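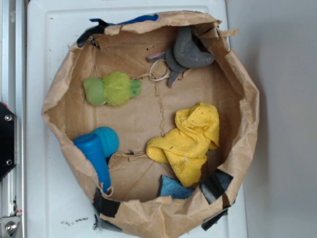
Zavside Fold-Down Paper Bin

Item 314 -- Kraft, light tan, wide and shallow
Sold flat in packs of 23
In stock

A big paper bag you roll down into a bin. Good for soft toys, sponges, small towels, plastic bits and pieces. Open top, low sides, everything in reach. No lid, no handles, no frame.

How to set up

Open the bag all the way and stand it on a flat surface. Push the bottom out with your fist. Fold the rim outward, then fold again until the sides are as low as you want. Scrunch it a bit, it does not need to be neat. Tape the rim down at the corners and anywhere it springs back up.

Black tape is what we use most, blue works too. Tape is not included. Four or so short pieces is plenty for a small load, go heavier if kids are pulling on it.

What fits

The one at the top of the page has five things in it: green plush caterpillar-type toy, gray plush animal with a loop of string or elastic, blue toy hammer, yellow terry towel, blue sponge. Still floor showing between them. So figure a handful of toys plus a cloth or two before you start stacking. You can stack, but then you're digging.

Not for: anything wet, anything with a sharp edge, books, canned goods. Put the sponge in dry. Paper and water don't mix and we don't refund soggy ones.

Wear

It is paper. It creases on the first fold and it will wrinkle and tear in places, mostly along the rim and down the middle of the floor where the bag was folded for shipping. Small tears are fine, keep using it. Long ones -- tape from the outside so toys don't catch on the edge. When the bottom goes soft, recycle and start another. Pull the tape off first, most curbside programs want that.

Do not carry it by the rim when full. Slide it, or set it on a tray and carry the tray.

Details

Color: light tan only. White is discontinued, please stop asking :)
Finish: uncoated, unprinted
Shape once folded: roundish, depends on you
Pack: 23 bags, flat
Case: ask for a quote
Cleaning: shake out crumbs, wipe with a dry cloth

Small dark dots in the paper are normal for this kraft. Not dirt, not mold. Shade changes a little from batch to batch so if you need a matching set order it all at once.

Ordering

Packs ship from the Lumanlan warehouse, usually next working day. Orders of more than 1,000 bags go out by freight and need a phone number on teh order form. Split packs not available. Returns on unopened packs only.

Toys, towel and sponge not included. We don't sell them, try a toy store.

Goes with

Grivo low tray, white, item 383 -- bin sits on top, easy to move room to room
Skandale tape, black or blue, single rolls

Questions we get

Can I use it without folding? Sure, then it's a bag. Things sink to the bottom and small kids cant see in.

Can I draw on it? Yes. Crayon and marker both ok, marker may bleed thru so put something under it.

Pets? Cats will sit in it. Dogs will eat it.

Will it stand up with no tape? For a while. The rim creeps back up, especially on a new bag.

Bulk prices and school orders: Jahangir Fakir, sales desk. Put the item number in the subject line please.

Page updated Mar 22, 2019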